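**Registration opens for the Saliba swing weekend**

Registration is now open for the Saliba swing weekend, which moves to a bigger hall this June. There are 200 places for dancers this year, and the organizers say the first batch of full passes will stay at the lower price until the end of the month.

The weekend covers Lindy Hop, Balboa and solo jazz, with classes during the day and dances at night. Idrisa Laizer, who has run the program since it started, said the old room on the second floor of the Tradari building had gotten too small for the evening dances.

"People were waiting on the stairs for a song or two before they could get on the floor," Laizer said. "We also had one fan. The new place has a real sprung floor and a door at each end."

The new location is the Gistard Hall, a short walk from the bus station. Classes will be held in the main hall and in two smaller rooms behind the stage. The street entrance will be closed during class hours, so dancers should come in from the parking lot side and pick up wristbands there.

Classes are split into four levels. Dancers choose their own level when they sign up, except for the advanced track, which has a short audition on the first morning. The advanced track is limited to 44 dancers, with leads and follows kept as even as possible. Anyone who doesn't get in will be placed in the level below and can still attend everything else.

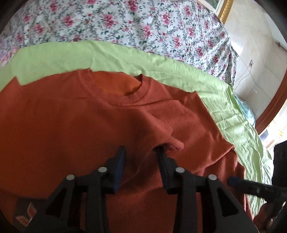
Beatrice Rweyemamu will teach the beginner track again, along with a new class on dancing to slow tempos. She said the slow class came out of requests from last year's group.

"They could all manage a fast song by the end, more or less," Rweyemamu said. "Then the band played a slow one and half of them sat down."

Live music will be provided on both main nights by the Prornonex Stompers, an eight-piece group with two trumpets and a singer. The band starts at 8 p.m. and plays two sets, with a DJ in the break and after the second set until the hall closes. The late dance in the smaller room goes on past that for full pass holders only.

A full pass costs $60 at the early price and includes all classes and dances. Dance-only passes are sold by the night, both online and at the door. Students can get a reduced rate on either kind of pass by showing a school ID at check-in.

Organizers are asking for hosts who can put up out-of-town dancers. Hosts with room for two or more guests get into one evening dance free. The housing form is on the same page as registration and closes two weeks before the event.

Street shoes are not allowed on the new floor. Dancers need a clean pair with leather, suede or smooth rubber soles, and there will be brushes by the door. Refunds are available until the housing form closes, and passes can be transferred to another dancer after that in the same role and level.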